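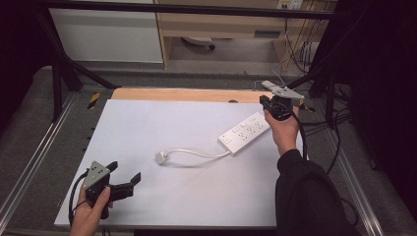

White power strip and its cable on the bench board, Clurkano workroom.

About us

Cuvinport sorts out cords. Power strips, extension leads, chargers, the drawer full of plugs every office has and won't open. We check them, coil them, label them and send them back, or tell you which ones belong in the e-waste bin.

Started by Wakana Ishida in a spare room with one table and a label maker. Now 5 of us, two benches, a proper colour code for the labels (green is good, grey is spare, orange means ask Wakana). Still the same label maker. It sticks in humid weather.

What we do

Pick-up from offices, schools, community halls. Minimum 13 items, otherwise it's cheaper to drop them off. Each strip gets laid out flat on the board with the whole cord where we can see it, then sockets, switch, cable, plug, in that order. Anything cracked or scorched doesnt go back out. We don't do repairs on sealed units, please stop asking, we'll just recycle it for you.

Biggest job so far was the Pimentel Centre, 155 leads out of one storage cupboard. Took most of August. They've since bought hooks.

Coiling

Loose loops, never wrapped tight round the body of the strip. Hook and loop tie, label near the plug end. Our Zamell sheet shows how, there's a copy in every return box and its free to photocopy.

Where

Unit 27, Clurkano, in behind the tile place. Parking out front, use the side door if the roller is down. Kettle is usually on.

Bookings by email or just ring. If we're mid-job it goes to voicemail, leave a number and roughly what you've got.

Page updated 2025-05-30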